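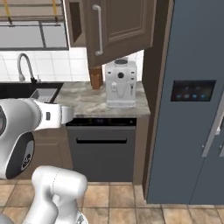
4.2 Kitchen chores in simulation

The second group of experiments concerns the kitchen. We have chosen it for the reason that most people, when they are asked what a home robot should do for them, speak first of the kitchen. It is also the room in which the furniture resists the robot the most. Doors swing into the space where the arm must move, worktops have appliances on them, and a handle which is easy for a human hand can be very narrow for two stiff fingers.

All trials were run in the Tovlow kitchen set, with one arm and a two-finger gripper. The policy under test is Akley, trained on 979 demonstrations from the Drerar collection. We did not tune it for any single kitchen. As a comparison we use the scripted planner of the Nikolaidis laboratory, which receives the true position of every door and object from the simulator and therefore has an advantage that no machine in a real home would have.

We consider four chores: opening a wall cupboard by its handle, closing it again, placing a cup under the outlet of a coffee machine, and turning a tap lever. Each chore was attempted 200 times by each method, with the start position of the arm changed a little every time. An attempt was stopped after 30 seconds of simulated time. We counted it as a success only if the final state was correct and the arm had not pushed any other object from its place. This last condition is stricter than in much of the earlier work, and we think it is the right one. A person who lives in the flat will not be pleased with a cupboard which is open if the sugar is on the floor.

A typical layout is shown in Figure 2. The wall cupboard has a raised-panel door with a vertical bar handle, and when it hangs open it covers a part of the space over the worktop. A short wooden block stands upright just below its lower edge, with the espresso machine directly to the right of it. An arm which comes from the sink side has to respect all three of these things, although the chore may involve only one of them. In our experience such crowding is quite normal in real kitchens, and it is the main reason why we prefer this layout to the empty worktops used in our previous study.

Figure 2. One of the simulated kitchens, with the wall cupboard open and the gripper at the front of the worktop.

Closing the cupboard was the easiest chore for both methods. The policy does not need to grasp anything; it is enough to push the door at some distance from the hinge, and a poor contact point is usually forgiven. Opening was much harder. The typical failure of Akley is that it takes the handle correctly, begins to pull, and then continues on a straight line when the door already asks for a curve. The fingers slide along the bar and lose it. In some of these attempts the policy returned and grasped the handle a second time, which we did not expect, as the demonstrations contain very few recoveries of this kind. The planner did not lose the handle so often, but it was slow, and many of its attempts were ended by the time limit.

The cup chore produced the most collisions. When the gripper holds a cup, the cup hides part of the front of the coffee machine from the wrist camera, and the last movement is made almost blindly. Akley tends to come in too low and to touch the edge of the worktop. Where the cup was set down upright but too far to one side, we have counted a failure, even though a patient user could correct it with one finger.

The tap lever gave mixed results. A small lever asks for a small motion, and the policy often moved more than was necessary. Here the planner was clearly better, and we see no reason to hide it.

Two remarks must be made on the limits of these trials. First, the contact model of the simulator is stiff. Real hinges have play and real handles are sometimes greasy, and neither of these is represented. Second, there is no water in the tap and no coffee in the machine. The chores are therefore only the mechanical part of what a person would call making coffee. Markos Chatzigeorgiou, who reviewed the failed attempts with us, has suggested that the chores should be joined into a sequence, so that a door left half open in the first step would cause trouble in the next. We have tried this in a preliminary form. Akley could finish the pair "open, then close" in most cases when the first step went well, but longer chains were not reliable, and we do not report numbers for them.

On the question which gives this paper its title, our answer for the kitchen is thus a modest one. Single motions on fixed furniture are within reach in simulation. A whole chore, carried out near fragile things and without a person watching, is still outside it. The workshop trials in Section 4.3 use the same policy and the same time limit, but with hand tools in place of the furniture.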